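Groleo Linen Hire » Help » Frequently asked questions

Towel care and hire: frequently asked questions
Last updated 10 June 2021

This page covers cotton terry towels supplied on hire or sold outright to guest houses, salons and clubs. For bed linen and table linen, see the separate pages.

What temperature should towels be washed at?
Wash at 60 degrees for general use. Coloured towels that have not been in contact with oils or heavy soiling may be washed at 40 degrees. Hire towels are washed by us and should be returned unwashed.

How full should the drum be?
Leave a clear gap above the load. Terry holds a large amount of water and an overfilled drum will not rinse properly. Detergent left in the loops is the usual cause of stiff towels.

Can fabric softener be used?
We advise against it. Softener coats the fibre and lowers absorbency — the effect builds up with each wash. If towels have already been treated, run two washes without softener or detergent.

Why do new towels shed lint?
Short fibres are left in the pile after weaving and cutting. Shedding falls off after the first few washes. Wash new stock separately during this period and clear the dryer filter after each load.

A loop has been pulled. Will the towel unravel?
No. The pile is held by the ground weave. Trim the loop level with the surrounding pile using scissors. Do not pull it.

Do you supply bleach-resistant towels?
Yes. The Bernance range is vat dyed and is intended for salons. It is supplied in packs of 12. The Montes range is not bleach resistant, and spotting caused by bleach or peroxide products is charged as damage.

What is the minimum hire period?
The minimum period is 16 weeks. Quantities may be changed during the hire from the account page, and changes take effect from the following delivery.

How should towels be stored?
Store them fully dry on open shelving, away from outside walls. Towels put away damp will develop a musty smell, and mildew marks cannot always be removed.

Why has the woven stripe puckered?
Flat-woven bands and terry pile shrink at different rates. Drying on high heat makes the difference worse. Pull the band straight by hand while the towel is damp, lay the towel flat and smooth it from the centre outwards. Puckering on bands that run parallel to the edge can usually be reduced but may not disappear.
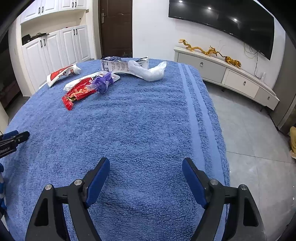

How do I report a shortage or a fault?
Use the form on your account page and quote the delivery note number. Shortages must be reported before the next collection. Trade accounts are handled by Eusebio Manzano at the Conotico depot.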